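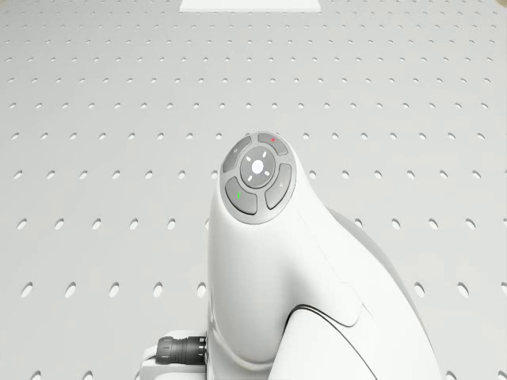
Datasets > Simulation > Nondano Open Day Tabletop Set

Print this page | E-mail this page

# Nondano Open Day Tabletop Set

Rendered images and episode logs from the simulated tabletop station shown at the Nondano open day in September. Visitors chose a short instruction from a menu, the policy ran it in simulation, and the run was logged whether or not it succeeded.

## Contents

- 517 episodes
- 2586 rendered stills
- 2 camera views: `wrist` and `room`
- 5 instruction templates

Stills were saved at the start of each episode and at intervals after that. Short episodes have fewer stills. No real robot data is included, and no images or recordings of visitors were kept.

## Station

The simulated cell has one white arm with a gripper, hung from a round mounting plate over a perforated gray platform. Scene geometry was built by Wei and runs in the Kastik simulator. The policy server, Zolia, ran on a separate machine in the demonstration hall.

The arm returns to a compact pose above the platform between episodes. Object positions are drawn again at reset. Objects may not overlap at spawn, but they may end up close enough that the gripper touches a neighbor on approach.
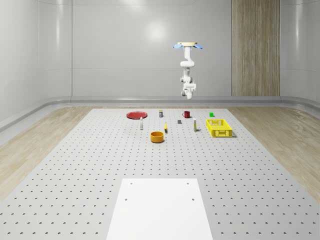 *Room view: arm over the platform, with bowl, plate, mug, basket and smaller items.*

## Instruction templates

1. Put the [object] in the basket.
2. Put the [object] in the bowl.
3. Move the [object] next to the [object].
4. Put the [object] on the plate.
5. Return to start.

Template 1 accounts for about half of the episodes. Template 5 was added during the morning session for visitors who wanted to stop a run early, and should be filtered out for most training uses.

## Files

`episodes.csv` has one row per episode: template, object names, random seed, duration, result.

`stills/` is sorted by episode and then by view. File names carry the simulation step.

`joints/` holds joint positions and gripper state at every control step.

## Known problems

- The result field was set by a distance check at the end of the run. An object leaning on the rim of the bowl can be marked as placed.
- The two upright white bottles share a name in the first release. Use the seed to recover which one was selected.
- Episodes logged before 11 a.m. use an older friction setting for the platform. They are flagged `fric_old`.
- Wall reflections change with the room camera angle. Background subtraction on the room view is not reliable.

## Use

Released for research and teaching. Please do not report success rates from this set as benchmark results. Instructions were chosen by visitors, and the templates are not balanced.

Print this page | E-mail this page

Contact the Nondano simulation group | © Nondano | Back to top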